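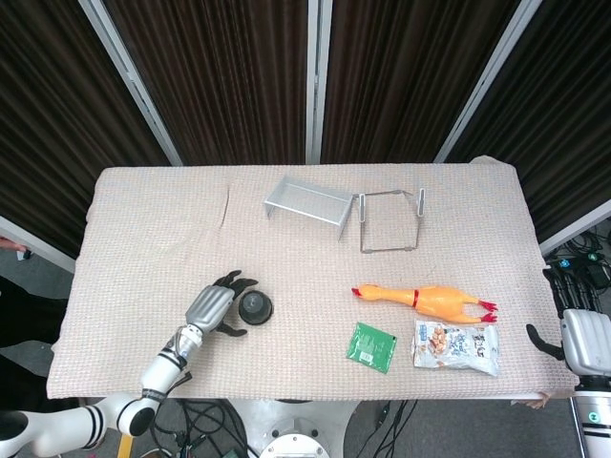 Ilona Bárány spent 9 years fitting out kitchens before she started renting out robots. Her firm, Trarnex, now offers a two-armed machine by the week to companies that want to know if such a thing could do a job for them. The price is £600 a day with an operator, and a booking has to run for at least five days.

"People ring up and ask what it can do," she says. "I ask them what they need picked up. Most of them haven't made a list."

The list matters because the service, called Halliday, is built on it. Customers name the objects, and Trarnex sets up a table with a cloth on it and curtains round it and works through them. A metal stand, a cup, a bag of snacks and a rubber chicken have all had a turn. Bárány likes the chicken. "It bends and it's an awkward shape. If you only practise on boxes you learn about boxes."

The hands have fingers, where many machines at this price come with a simple two-sided grip. Anikó Major, who runs the bench work, was against them at first. They take longer to set up and there is more to go wrong. She changed her mind over packets. "A crinkly bag moves when you touch it. With fingers you've got a few ways of going at it. With a clamp you've got one."

I asked how often it drops things. Major said it depends on the object and she would not give me one figure for all of them. Each customer gets a sheet with 100 tries per object, failures included, and the video to go with it. A packing firm in Droklow that hired the machine in March read its sheet and decided against buying. Bárány says she was content with that - they had paid for an answer and they got one.

There are limits. The arms are slow beside a person doing the same work, and the base needs level ground. Cables run across the floor, so customers are asked to keep the area clear. Setting up takes 90 minutes. Anything made of glass costs extra.

Trarnex plans to add a second machine, to be kept at its Brelivness workshop for customers who would sooner send their goods in by post. Major is writing the packing instructions. "No liquids," she says. "That's as far as I've got."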